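Clearing and wiping down a shared white worktable

Last updated 11 Mar 2020 by Roos Dewulf

This procedure covers white laminate and painted tops up to 68 inches long. It assumes the table is used by several people.

What you need
Two microfiber cloths
Spray bottle with water and a small amount of dish soap
Plastic scraper
Small bin

1. Remove loose waste first. Crumpled paper and tissues go in the bin before any liquid is applied. Wet paper breaks up and leaves fibers on the surface.

2. Check clear plastic sheet before discarding it. On a white top it is easy to miss small parts lying underneath. Lift one edge, look, then fold the sheet inward. If it is clamped, release the clamp with one hand while holding the sheet with the other.

3. Leave trays where they are unless they lift freely with one hand. Wipe up to the rim and run a folded cloth along the base. 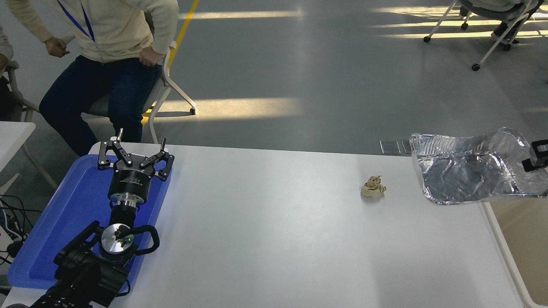
4. Spray the cloth, never the table. Work from the far edge toward yourself in straight, overlapping passes. Turn the cloth after each pass.

5. For dried glue or tape residue, hold a damp cloth on the spot for 30 seconds, then use the scraper at a low angle. Repeat if needed. Do not use steel wool or powdered cleaner on a white finish.

6. Dry with the second cloth. Finish with the underside of the front edge and the upper part of the legs, where hand marks collect.

Chairs should be rolled clear of the table before step 4. Check the casters for tape and thread while they are out.

Wash cloths without fabric softener.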